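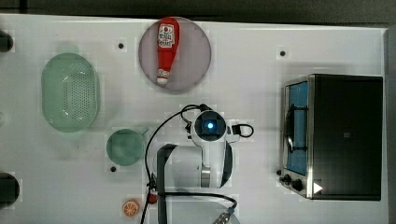
Kitchen table setup, overhead view, ketchup bottle on the pink plate.

1/ Comparing two grippers on the same arm this month, the Zorkden and the Kaltel. Same toy kitchen objects, same controller (Talebi), 760 grasps in total.

2/ The squeeze bottle is the useful one. Zorkden closes faster but tends to roll it when the approach is off by more than 8 mm. Kaltel is slower and holds it where it was.

3/ Orange slice is bad for both. Too flat. Best rate so far is 69 percent, with the Kaltel and the force limit turned down.

4/ Cabling matters more than I planned for. Wrist rotation is limited in software now so the loops don't catch. Lost most of an afternoon to that.

5/ Next is the same set from a side camera. Overhead is fine for position and poor for height, and height is where the flat objects fail.

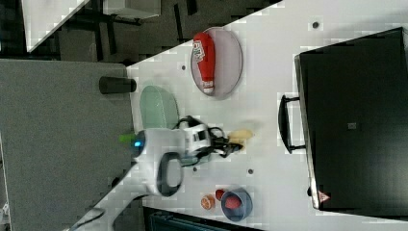 Uvance Lab replied: Did you recalibrate after swapping fingers? We saw a 2 mm offset on the Kaltel until we did.

6/ Yes, after every swap. I'll post the offsets with the full table in July.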